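Dovavness Community Board > Food, Markets and Days Out

Thread: Sunday market moving to the harbour car park?

tealeaf_ness
Posted January 20, 2021

Has everyone seen the notice? The Sunday market is moving from the square down to the harbour from the spring, and I'm so pleased! More room, proper parking, and you can get chips and sit on the wall after. The Geleck bakery van says it's coming every week now instead of once a month, and if you haven't had their seeded rye you've got a treat coming (go before eleven, it sells out). They're hoping for over 100 stalls by August. 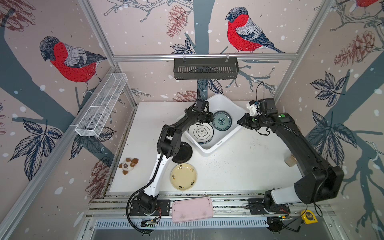

Re: Sunday market moving to the harbour car park?

pennywhistle
Lovely news about the bakery, but I'm not sold on the harbour. The square is sheltered. Anyone who's tried to hold a gazebo down by the slipway knows what I mean. I did two seasons there with plants and lost a whole tray of sweet peas over the side.

mudlark12
Ha, I remember those sweet peas! You're right about the slipway end, but the plan has the stalls tucked in behind the ice house. It's a different world back there, I eat my lunch there in all weathers. My vote's for the harbour.

pennywhistle
Behind the ice house would be better, I'll give you that. What about people who come by bus, though? It's a fair old walk down the hill and a worse one back up with potatoes.
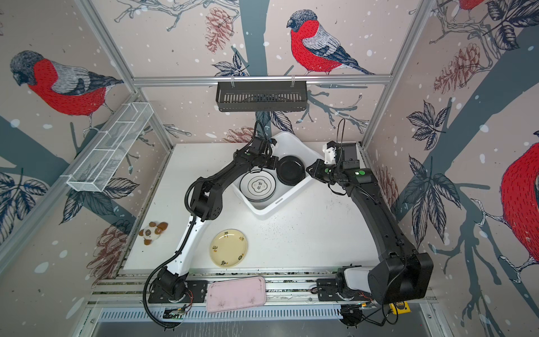

brackenbee
Can you still get a pitch for just one Sunday, or is it the whole season now?

tealeaf_ness
Single Sundays are still fine, they just want your form in by the Wednesday before. A table is 12 pounds and you bring your own cover. The season ticket is 180 and gets you the same spot each week.

brackenbee
Brilliant, thank you! I've got four kinds of chutney and no cupboard space left, so I'll be there the first week.

mudlark12
Put me down for the hot one, whichever that is.

oldsaltcellar
I'd have kept it in the square, personally. The cafes up there do well on market days and they'll miss it. That said, the Tawfik spice stall was always squashed in next to the phone box and they deserve a decent pitch. Their smoked paprika has changed my Saturday eggs completely.

tealeaf_ness
Oh the paprika!! Try it on roast parsnips. And the cafes have been asked if they'd like a stall each, so it might work out well for them.

oldsaltcellar
Parsnips noted. Still grumbling about the square.

pennywhistle
Same. But I've just rung about the bus, and Ondex are looking at running the Sunday one right down to the harbour on market days. If that happens I'll dig out the gazebo and bring sweet peas again, well weighted this time. Does anyone have spare sandbags?

mudlark12
Got a stack of them in the shed, you can have the lot. Message me and I'll drop them round.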